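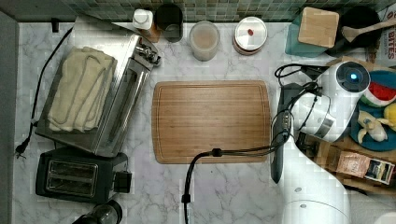
Strickland came back at 10:40 to say that code 721 is a gripper communications timeout and nothing else, that it has no connection with the force limits, and that we should stop changing the payload settings until the cable has been ruled out. They also asked for the raw log in place of the summary page. Sent.

Podon kitchen cell, notebook entry, Wednesday

Fault as first logged: arm stops part way through a reach, gripper stays where it is, controller shows 721. Clears on acknowledge. Arm then resumes from the stop point if left in auto, which is a separate matter and the more serious one. See safety note below.

Present layout. Cable runs up from the near edge of the counter, turns right along the bottom of the cutting board and goes up towards the arm, with the small black clip on it near the board. Further cable is looped round the upper joints. The board is close enough to the cable that any nudge towards the near edge will bring it into contact. I had been treating the board as part of the task and the cable as part of the arm, and had not looked at the two together.

What was tried before today, for the record:
Gripper power-cycled. No change.
Payload figure lowered, then put back. No change. This was my idea and wasted most of a morning.
Controller moved to the other outlet. No change.
Motion speed cut by half. Fault became less frequent but did not go away, and I read too much into that at the time.

Today's test. Object was to find out whether 721 follows arm position or elapsed time. If it is heat or a software timer it should come at random points in the motion. If it is the cable it should bunch up at particular poses.

Ran the standard reach with nothing in the gripper, 100 cycles, Nameck logger recording joint angles and the gripper status line together. Toaster oven, toaster and everything else on the counter left alone so the motion limits did not need redoing. Both appliances unplugged at the wall for the whole run.

Result: nine stops. All nine came in the part of the motion where the wrist turns back while the forearm is going down. None on the outward stretch, none at rest. The status line does not drop cleanly. It goes noisy first, recovers, goes noisy again and then the timeout trips. The summary page only shows the trip, so we had been looking at the end of the event and missing the start.

Second run, 20 cycles, same motion, with the loops at the upper joints let out to give more slack at the wrist. No stops. Noise still present on the status line at the same pose but much weaker.

Third run, 20 cycles, loops put back as they had been. Fault returned on an early cycle. Run abandoned after that, there was no point in going on.

I take this as good evidence for a strained conductor or a poor contact near the wrist end, made worse by bending. It does not say which. Continuity on the meter is fine with the arm parked, and that is no use for an intermittent fault under movement. Flexed the cable by hand with the power off and the meter on it and got one flicker, which I could not repeat. Not counting it.

The counter-level run of the cable is not cleared either. A pull at that end would reach the clip first and should stop there, but the clip slides if pushed firmly. It is therefore marking the cable and holding nothing. It was fitted as strain relief. The build sheet says strain relief and I signed the build sheet.

Safety note

The automatic resume after acknowledge has to be dealt with before anyone uses the cell again. The sequence at present is: fault, arm stops, operator presses acknowledge to clear the message, arm carries on with the motion. Anyone reaching across to move the board or free the cable, with the other hand on the pendant, is inside the arm's reach when it starts. That has not hurt anyone. I did it myself on the payload morning and the forearm brushed my sleeve.

Also worth writing down that the blue light on the joint cap should not be taken as a sign of a safe state. I cannot find anything in our own paperwork saying what it means on this arm. Go by the pendant.

Interim rules, in force now:
Emergency stop pressed before any hand goes over the counter.
Acknowledge and resume to be two separate actions. Changed in the cell program this afternoon and tested with a forced timeout. Acknowledge now clears the message and leaves the arm in hold.
No running unattended, including short runs at reduced speed.
Appliances stay unplugged unless the task needs them, and no task at present does.

The forced timeout test was done by blocking the status line in software. It has not been done by pulling the connector, and it ought to be. A real disconnection may bring up a different code and go down a different branch of the program. Put this first on the list.

Parts

Replacement lead ordered from Sadon, the high-flex version. The existing one is the standard grade, which was chosen on price when the arm was only going to be used for demonstrations. Asked Sadon for the minimum bend radius under continuous movement, as the sheet only gives it for fixed installation. No answer by five.

Also asked for a screw-down clamp to replace the clip. Fixing point to be decided. The countertop cannot be drilled. The base is a possibility, but I want to check with Strickland before putting anything into the screw holes there, in case they are meant for something.

Open points

Whether to route the cable behind the arm altogether. It would be out of the way of the board but it adds length, and the status line is already marginal.

Whether the motion can be replanned to avoid turning the wrist back during the descent. Probably yes for the bare reach. Less sure for the toy food on the blue plate, where the approach angle is tighter.

Logger settings. Default view should show the raw status line. The old runs need going through again for noise before the trip. There are over 721 log files in the folder, oddly enough, and most will be useless as the gripper channel was not recorded until June.

Left the cell powered down, emergency stop in, tag on the pendant. Old lead to be kept when it comes off, labelled at the wrist end, for Strickland to cut open if they want it.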